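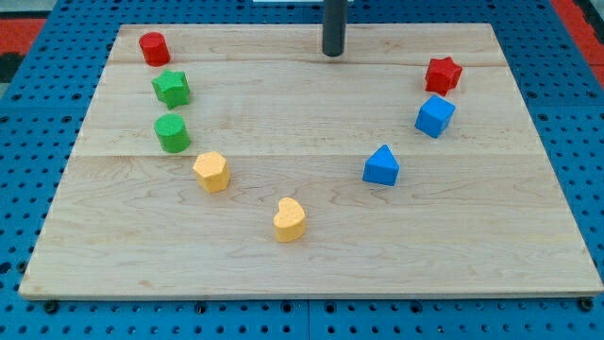

Photo: Tolthorpe tabletop project, block-pushing station

Tolthorpe Block Recordings: Frequently Asked Questions

This page covers how the Tolthorpe recordings are made, what is in them, and what we ask of people who record or use them. Questions about access and accounts are on a separate page. Last revised in April.

General

What is the collection for?

It is meant for training and testing systems that learn to move objects on a flat surface from recorded examples. Each example pairs a written instruction with the arm motion a person used to carry it out. A learning system gets the camera view and the instruction as input and has to produce the next motion of the tip.

Why pushing and not grasping?

Pushing keeps the hardware small. The tool is a plain rod with a blunt, rounded tip. There are no fingers to open or close, so a motion can be stored as a path in two dimensions plus a fixed working height. The cost is that contact is harder to predict. A block pushed off its center line turns, and the operator has to correct for it. Those corrections are a large part of what we want to record.

Which blocks are used?

Small solid-colored blocks in red, green, blue and yellow-orange. The layout in the photo uses two of each color: a red cylinder and red star, a green star and green cylinder, a yellow-orange hexagon and heart, and a blue triangle and cube. Shape names in the instructions follow a fixed word list. "Yellow" is accepted for the yellow-orange blocks. "Orange" is not on the list and the checker will reject it.

Why do some shapes appear in more than one color?

So that neither color nor shape is enough to pick out a block in every case. With a red star and a green star on the board, "push the star left" is ambiguous and will be rejected. "Push the red star left" is fine. With only one heart on the board, "push the heart left" is accepted, and so is "push the yellow heart left."

Recording

How long is one episode?

Episodes end when the operator presses the stop pedal or at 400 control steps, whichever comes first. An episode that reaches the limit is kept and marked "timeout." Do not rush a motion to avoid the mark.

What does a normal session look like?

A session is 6 blocks of episodes with a pause between them. The operator reads an instruction, carries it out, presses the pedal and goes on to the next one. The board is not reset between episodes. The end state of one is the start state of the next, which gives a wider spread of layouts than placing the blocks by hand each time.

When is the board reset?

At the start of a session, after a block leaves the board, and when the supervisor screen asks for it. Raise the arm to the park height before reaching over the table. Episodes in which a hand enters the camera view are dropped automatically, and the drop is logged.

What are shape layouts?

A group of instructions that refer to all the blocks together: "make a line," "put the blocks in a square," "arrange the blocks in a V." An open curve like the one in the photo falls between a V and a U. Both labels are allowed for it. Later annotators work from the final view only and are not shown the original instruction, so the same episode can end up with two different labels. We store both.

Does the order of the colors matter in a layout?

Only if the instruction says so. In the photo, each side of the curve has a red block nearest its far end, but a plain "make a V" would place no condition on that. Sorted layouts have their own task code (SRT) and are scored separately.

How close do blocks have to be to count as "together"?

For two-block instructions, the operator decides. We tried a fixed distance in the first round and removed it. Block sizes differ enough that one threshold gave poor results for the star and the cube in particular. The distance between block centers at the last step is stored, so users can apply their own cutoff.

What should I do if the arm loses contact partway through a push?

Continue. Bring the tip back behind the block and finish the motion. Do not stop and restart the episode. A set with only clean pushes trains a system that has no idea what to do after a miss.

Where should the tip be at the end?

Clear of all blocks and over the board. The inner area of a layout is acceptable if there is room to lift and lower without contact. If the tip is still touching a block when the pedal is pressed, the final label may be wrong, because the block can shift when the arm is withdrawn.

Board and table

Why is there a wooden board on top of the table?

The blue table is perforated, and block edges can catch on the holes. The board gives a continuous surface. It also sets the limits of the workspace: a block with any part over the edge is counted as out.

Do the seams and grain in the board affect the data?

A little. The seams run across the board and blocks sometimes slow when they cross one. The grain is visible to the camera, and one early model from the Mansour baseline set was found to be using a grain pattern as a position cue. It failed when the board was turned around. Recordings now include sessions with the board in both directions, listed under "board_dir" in the session file.

Can I clean the board?

Dry cloth only. Cleaning products change the friction, and the change is large enough to show up in the push lengths. If a mark will not come off, leave it and note it in the session file.

Does the board have to be centered on the table?

It has to match the overlay on the calibration screen. Run the four-corner check at the start of every session and again if anyone has leaned on the table. Stations at Usen and Dasitz use the same overlay, so their recordings can be mixed without a correction step.

Data and quality

How many episodes are in the current release?

1943, after filtering. A further 300 are held back for testing and are not available for download. The held-back set contains layouts and instruction wordings that do not appear in the public part.

What gets filtered out?

Hand in view, failed calibration check, missing camera data, and instructions that name a block not present on the board. Poor execution is not a reason for removal. Slow or indirect episodes stay in and carry an annotator score.

What camera view is provided?

One fixed view from the near side, looking down at an angle. The board therefore appears narrower at its far edge. We do not ship a straightened version. Camera parameters are in the release folder for those who want to compute one.

The arm hides some blocks in part of my episodes. Is that an error?

No. The rod comes in from the far side of the view and will pass in front of blocks during normal work. Block positions for those steps are filled in by the tracker and flagged "est." Leave flagged values out of any accuracy figure you publish.

Are left and right given from the operator's side or the camera's?

The camera's. "Left" is left in the recorded view, and "top" is the far edge of the board. Operators at Dasitz sit facing the other way and work from the screen for this reason. Early Dasitz sessions with mixed-up directions were relabeled, and the old labels are kept in a separate column.

Can I add my own recordings?

Yes, if your station passes the overlay check and you use the fixed word list. Send one complete session first. Uploads are processed in a batch every Saturday, and the report is posted to your station folder when the batch is done. Sessions with a missing calibration file are returned without further review.

I found a wrong label. Where do I report it?

Use the correction form in the release folder and give the episode number, the step and the label you propose. Fixes go into the next release. Published releases are not edited.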